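The Top of the Dresser

When my aunt gave up the house at Stemham she sent me the pale dresser, the one with the three wide drawers, and a note tucked in the top drawer that said only, "It sticks in August." I was so pleased to have it that I put it against the white wall of the back bedroom the same evening, huffing and shoving it along by inches, and then I stood in the doorway with a cup of tea going cold and admired it as if I had built it myself.

You must understand that I had never owned a piece of furniture with a proper top before. I'd had shelves, and a trunk, and for one long winter in Meltcombe I kept my socks in a suitcase under the sink. A dresser top seemed to me a very grown-up thing, and I made a promise that it would stay clear. A vase, I thought. A nice lamp, perhaps, if the shop on Bayram Street still had the one with the green shade, though they wanted 752 for it and I had 400 in the tin.

Well, the vase never came, and neither did the lamp. What came was the cups.

They were my aunt's too, the bright plastic sort that go on picnics and end up living at the back of the car, and they arrived in a box marked KITCHEN which I carried upstairs by mistake. I took them out to see what was underneath, set them on the dresser for one minute (I remember saying it aloud, one minute) and went down to answer the door. By the time I thought of them again it was the following week, and they had the look of things that lived there. 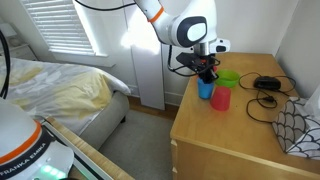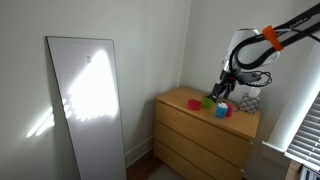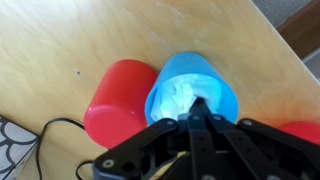
Red cups and all, and every time I meant to take them down.

The Visit

My aunt came to see how the dresser had settled. She rang from the station first, which she always does, to say that she was not hungry and that I wasn't to go to any trouble, and so of course I went out at once and bought a Derkari cake, the almond one with the sticky top, and ran all the way home with it held flat in front of me like a crown on a cushion.

That left me 22 minutes for the bedroom. I picked up a cup in each hand and turned round twice looking for somewhere to put them, and there was nowhere, because the chair had the ironing on it and the windowsill had the post, and the post had my spectacles on it, which I had been hunting for since breakfast. I was so glad to see them that I put the cups straight back down on the dresser and put the spectacles on, and then the bell rang.

She went up the stairs ahead of me, slowly, with one hand on the rail, telling me about the train and a man on it with a very large fern. I followed along behind, making small excuses to her back. I said I'd been meaning to sort it all out. I said it was only for the time being. She didn't answer, and when she got to the bedroom she stood where I had stood that first evening, in the doorway, and said nothing for so long that I began talking about the cake.

"You've kept it just as I had it," she said.

I asked what she meant, and she laughed and sat down on the end of the bed, and took off one shoe and rubbed her foot. All those years at Stemham, she told me, she had meant to have a vase on it. She had even bought the vase. But the children came in from the garden wanting a drink, and then they wanted another, and the cups got left wherever the children happened to be when they stopped being thirsty, and after a while the top of the dresser was simply where you went if you needed a cup.

"And where's the vase?" I asked.

"In the bottom drawer, I should think. Have you not opened it?"

I hadn't. I'd filled the first two and felt so rich in drawers that I had never got as far as the third. We pulled at it together, she on the left and I on the right, and it stuck, though it was nowhere near August, and then it came all at once and we both sat down on the floor. The vase was in there, rolled in a tea towel, blue glass with a chip at the lip.

We looked at it for a bit, and then she wrapped it up again and slid the drawer shut with her good foot, and I went down to put the kettle on and cut the cake.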